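Nasution District by-election, 2023

The Nasution by-election of 2023 was held to fill a vacant seat on the Climuvo City Council. It took place on Jan 21, 2023, after the sitting member, Nazareno Galli, resigned to take a post outside the city. The seat was won by Syafiqah Khoo of the Civic Alliance, who defeated Teguh Pasaribu of the Harbor Party by 63 votes after a recount. Two other candidates also stood.

The result left the Civic Alliance one seat short of a majority on the council. It is mostly remembered for the dispute over the Dokix bus depot, which took up much of the campaign, and for the changes in recount rules that followed.

Background

Nasution is one of the older districts of Climuvo. It covers the streets between the rail yard and the river, along with a strip of newer housing to the north that was added when district lines were redrawn. The southern part has voted for the Harbor Party in most local elections. The northern part has been less predictable and has often had lower turnout.

Galli had held the seat for 9 years. He was first elected for the Harbor Party but left it during his second term after a disagreement over the city budget, and sat as an independent from then on. He was returned as an independent at the next regular election with a reduced share of the vote. In that contest the Harbor Party finished second and the Civic Alliance third.

Galli announced his resignation in a letter to the council clerk. Under the city charter, a vacancy must be filled by a special election if more than a year remains in the term. The council has no power to appoint a replacement. A motion to delay the vote until the spring, so that it could be held together with a school bond measure, was defeated when two independent members sided with the Civic Alliance.

Candidates

Syafiqah Khoo was the Civic Alliance candidate. She had worked as a transit planner and had run once before, in a neighboring district, where she lost. She won her party's nomination without a contest after another member withdrew.

Teguh Pasaribu stood for the Harbor Party. He was a former union officer at the rail yard and had chaired the party's Nasution branch. His selection was disputed by some members who preferred a candidate from the northern part of the district, and a branch meeting to confirm him ran late into the night before ending in a narrow vote in his favor.

Irfan Gunawan ran as an independent. He owned a hardware store near the river and had been a supporter of Galli, although Galli did not endorse anyone. Gunawan's platform was largely about parking and the condition of the alleys.

Sayaka Furukawa stood for the Green List. It was the first time the party had put up a candidate in Nasution. She spent little on the race and did not take part in the second of the two public debates.

Campaign

The main issue was the future of the Dokix depot, a bus garage on the eastern side of the district. The city had proposed closing it and moving its buses to a larger site at Narkex, outside the district. Supporters said the move would free land for housing. Opponents said that early-morning service in Nasution would suffer and that depot workers would face longer trips to their jobs.

Pasaribu opposed the closure outright. Khoo said that she would vote against it unless the city guaranteed the present bus timetable in writing. The Harbor Party called this position unclear, and its leaflets in the last week of the campaign claimed that Khoo had supported the Narkex plan when she was a planner. Khoo said she had worked on a different set of routes and had no part in the plan. The Harbor Party did not withdraw the leaflet but stopped handing it out.

Furukawa supported moving the depot on condition that the land be used for public housing. Gunawan said the matter should be put to a referendum.

Two debates were held, both in the hall of the Nasution branch library. The first drew a full room and was mostly given over to the depot. The second was quieter and dealt with property taxes, street lighting and flooding in the blocks closest to the river.

Both main parties put most of their effort into the northern housing, where many residents had moved in after the previous election and were not on older party lists. The Civic Alliance ran a telephone operation there in the final days. The Harbor Party relied more on door-to-door visits and on rides to the polls.

Voting and count

Polls were open from seven in the morning until eight at night. Turnout was 28 percent of registered voters, lower than at the previous regular election but higher than at the last special election held in the city.

The first count was finished shortly before midnight and put Khoo ahead by 65 votes. Pasaribu asked for a recount, which he was entitled to do because the gap was less than one percent of the votes cast. The recount was carried out by hand over the following days. It reduced Khoo's lead by 2, after a small number of ballots that the machines had rejected were found to show a clear choice. Pasaribu accepted the result the same evening.

Gunawan finished third and did best in the blocks around his store. Furukawa finished fourth. Commentators in the local press noted that her total was larger than the final margin between the two leading candidates, although there was no agreement on which of them her voters would otherwise have chosen.

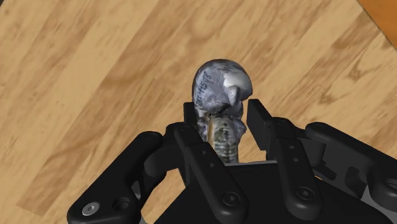 Aftermath

Khoo was sworn in at the next regular meeting of the council and was assigned to the transportation and public works panels. The council remained without a majority party, and the Civic Alliance continued to depend on independent members to pass its budget.

The Narkex plan came back to the council in August. Khoo voted against it, saying that the timetable guarantee on offer covered only weekdays. The plan failed by one vote. A revised version, which kept part of the Dokix depot open for early-morning service, was later sent to the transit department for study.

The Harbor Party carried out a review of its campaign. It found that the late dispute over the nomination had cost the party time in the northern part of the district, and it recommended that candidates for special elections be chosen by a vote of all branch members. Pasaribu stepped down as branch chair but remained active in the party.

Recount rules

Before the election, the city's rules left it to the candidate to request a recount and to pay a deposit, refunded only if the result changed. Pasaribu's deposit was not returned, since the recount altered the margin but not the winner. Members of both parties said that this was unfair in so close a race.

The council later amended the rules so that a recount takes place automatically when the gap between the top two candidates is less than half of one percent. Candidates may still request one when the gap is wider than that but under one percent, and the deposit is now refunded if the margin changes by any amount. The amendment also set out in more detail how partly marked ballots are to be judged.

See also

Climuvo City Council
Dokix depot
List of special elections in Climuvo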